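Planning and Budgeting for Equipment
Unit 2: What the quote leaves out

Read this before you open the Zullisard worksheet. Most of you will want to start with the price of the robot. Please start somewhere else.

A vendor quote covers what the vendor wants to sell. The Sernura quote we went through last time is a decent specimen: one arm, one controller, one gripper, a training day, and a line called "integration support" with no hours against it. When I see a line like that, I assume zero hours and ask for the number in writing. You should too. A polite sales engineer is no substitute for a quantity.

Things missing from that quote, in no special order:

Spare jaws and finger pads
Cables, connectors and strain relief
The board or fixture the work sits on
Floor space, power drops, somewhere to route the cords
Staff time to record, check and throw out bad demonstrations
Objects to practice on, and their replacements

The staff time is the one that hurts. Sketelholm planned 18 working days to collect demonstrations for a plug-handling task and used 42. The hardware budget was fine. The labor budget had been copied from a brochure, and the brochure was describing a different task with bigger parts and no cords.

Cords deserve their own paragraph. A rigid block goes where you put it. A power cord has opinions, and every one of them costs somebody's afternoon. If a proposal includes cable handling and its cycle times look like those for blocks, send it back.

Hand-held grippers are now pitched as the cheap way in: a person holds the tool, does the task, and you put off buying the arm. I have no quarrel with the method. My quarrel is with the word "cheap." The grippers still need two trained hands per station, plus a bench and a room nobody else is using. Putting off the arm also puts off finding out whether what you collected is any use on it. Budget a small trial on the real machine early, even if you have to rent one.

Our rule of thumb in this course: no purchase request for a full set until 200 usable demonstrations exist. "Usable" must be defined before anyone starts recording. Ostrowski defined it afterward, and I will let you guess how generous the definition was.

For the worksheet:

Use the Sernura quote as your base. Add a line for each missing item and say where your figure came from. "Estimate" is not a source. Mark any line you would refuse to sign. Work out the total twice, once with Sketelholm's planned days and once with the days they used, and bring both to the July review.

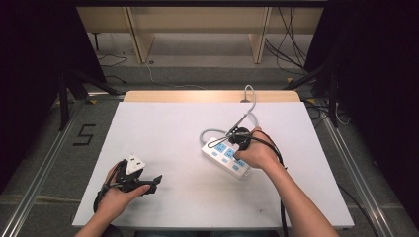 Figure 1. Plug and power strip work with two hand-held grippers.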